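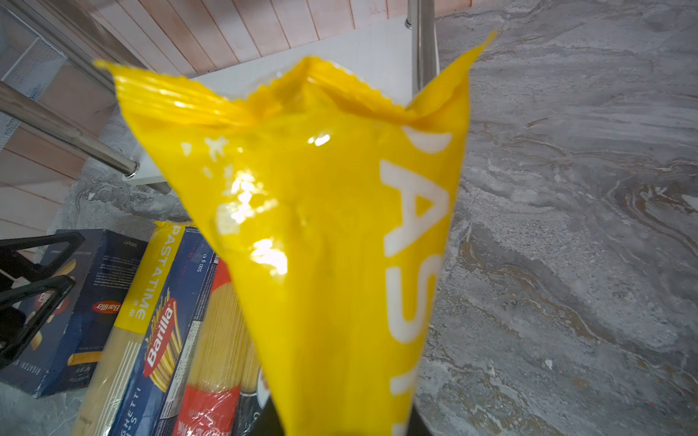 Fig. 1. A yellow pasta bag held upright, with other pasta packages side by side on the counter.

Handout 4 – Dry Goods: Sorting the Pasta
September | by the Kemeys course office

Before shelving, lay all packages next to each other and read the labels. Put long shapes with long shapes – spaghetti does not go under rigatoni.

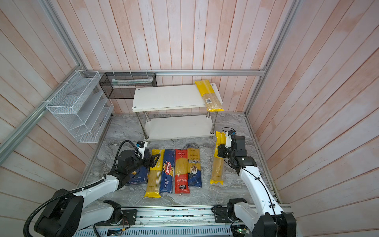

Boxes can stand on their side, but film bags slide easily, so keep them flat on the shelf.

Check also the corners of each box.

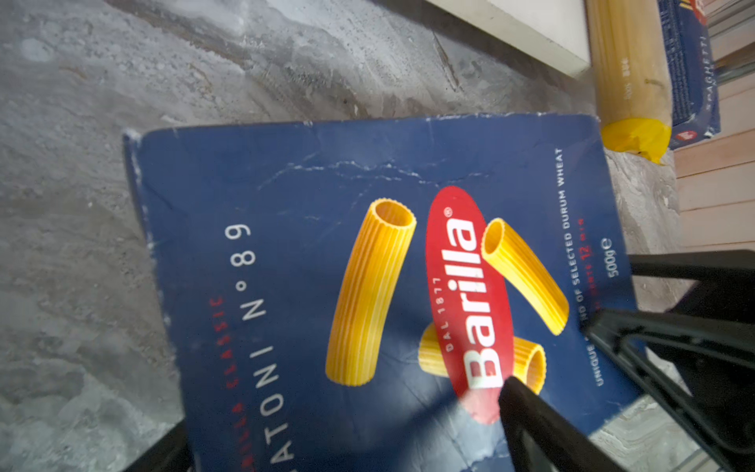
Must a creased box be thrown away?
Only if the inside is open or damp.

2 comments | 1,370 shares
Contact: Kemeys course office | Back to top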